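Ondholm gripper fingers, set of 2
Rating: 3 out of 5

Fitted to both arms in January for cloth folding. Grip on thin fabric is good. The trouble is the release: after 25 cycles the right hand stopped opening on command and logged fault 3608 with a towel still held.
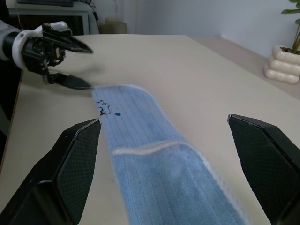
Right-hand fingers open, blue microfiber cloth between them.

Ilwood support had me reseat the connector, and the fault came back the next morning. Keep the emergency stop within reach. Replacement is on order.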